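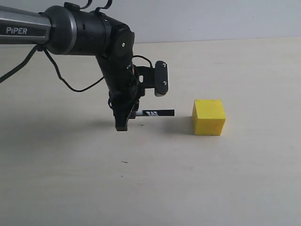 The yellow cube, before supper

Dewanti says a game needs just one piece, so we had one: a yellow cube, on the pale table, by itself. Whoever moved it had to tell a true thing. I went first (of course I did!) and said I'd hated Pulton the whole 22 months we lived there. She laughed so hard she had to sit down.

Then it was her turn, and she picked the pole instead, the black and white one with the little stripe of blue and green where the colors meet. "Doesn't count," I said. "Says who?" she said, and told me anyway. She'd sold the boat in November, for 900 dollars, and I'd been paying to park it ever since.
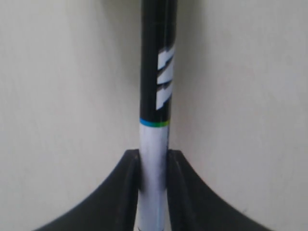

My Turn Again

I pushed the cube back toward her and asked what was for supper.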